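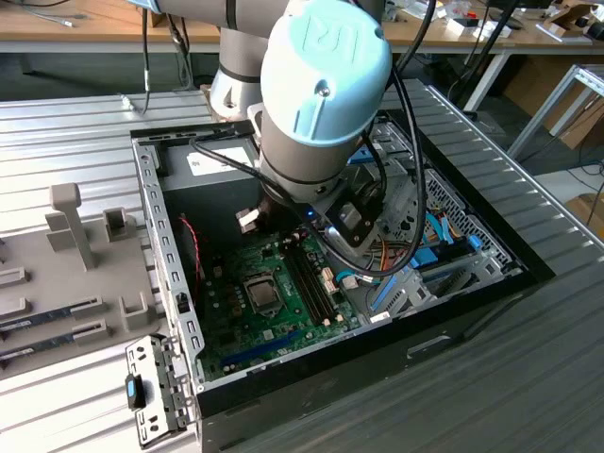 古いタワーケース再生スレ その4(横置き作業派あつまれ)

最終更新:土曜日 21:40

1:ねじ箱
前スレが埋まったので立てました。緑の基板に青い長いスロット、黒いメモリスロットが2本。この組み合わせを見るだけでご飯が食べられます! うちのも同じ世代で、Gallardoという店のジャンク棚から1000円で連れて帰ってきました。メモリなし、CPUなし、ドライブなし。最高です。

2:青レール
>>1 スレ立て乙です! 最初の写真、ケースを寝かせてアルミの溝つき作業台に載せてるのがいいですね。立てたまま中をいじると手元が暗くて、メモリの向きを何度も間違えるんですよ私。

3:縁側工房
寝かせるのは賛成だけど、側板の開口が真上に来るとホコリも落ちたネジも全部基板に行くよ。自分は立てたまま派。電源の下にネジが入って7時間探したことがある(途中で寝た)。

4:ねじ箱
>>3 7時間はつらい……。でも横置きだとメモリを真上から押せるじゃないですか。斜めから押すと片側だけ浮いて、起動しないって騒ぐことになるんです。先週やりました。

5:Driltgate住み
両端の白いツメ、入れる前に開いてます? 古い板だと硬くて、閉じたまま押し込んで割る人がたまにいるので。爪楊枝でそっと倒すのがおすすめ。あと切り欠きの位置を先に合わせておくこと。2本あるからどっちでもいいやと思ってたら、うちの板は1枚挿しだと片方でしか起動しませんでした。説明書を読みましょう(自戒)。

6:縁側工房
爪楊枝は折れる。指でいい。

7:Driltgate住み
>>6 指が太いんですよ!!
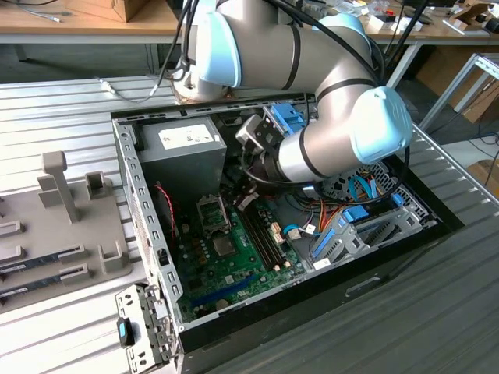 このスレを読む時間:4分

8:青レール
2枚目のほう、ソケットの金具が起きてる! CPUが載ってない空のソケットってどうしてこんなにわくわくするんでしょう。あとドライブケージの青いレール、ハンドルネームの由来なので語らせてください。うちのケースのは、ドライブの横にパチンとはめて滑らせるだけでドライバーいらず。引き抜くときの感触もたまりません。ただし年数が経つとプラが粉っぽくなって折れます。予備を17本持ってます。

9:ねじ箱
>>8 17本、奇数なのが気になる

10:青レール
1本折れたからです(泣)

11:縁側工房
レールより配線だな。オレンジ、赤、黄、青、白の束が右半分をうねってるだろ。こういうのはドライブを入れる前にまとめたほうがいい。ファンの格子の前に線が来てると風も抜けにくいし、音も出る。

12:Grernden組
配線は最後派です。先に縛ると、ドライブを挿す段になって長さが足りなくて全部ほどくことになる。うちはNavellの面ファスナーの帯で仮留めして、動作確認が済んでから本留めにしてます。結束バンドは切るときに線まで切りそうで怖い。

13:縁側工房
>>12 仮留めするなら文句はない。裸で放っておくのが嫌なだけ。

14:Driltgate住み
ソケットの金具の話に戻りますけど、CPUを入れるまでは閉じておくほうに一票。開けっぱなしのところにネジを落として、ピンを曲げました。拡大鏡と針で直そうとして余計に曲げました。今その板は壁に飾ってあります。緑がきれいなので。

15:ねじ箱
>>14 壁の写真も今度ぜひ! 私は明日メモリを買いに行きます。挿すのは横置きで、ツメは指で開けて、配線は仮留めで。みなさんの意見を全部混ぜました。

16:縁側工房
ネジは皿に入れとけよ。

17:青レール
>>15 レールが足りなかったら2本までなら送ります! 3本目からは要相談で。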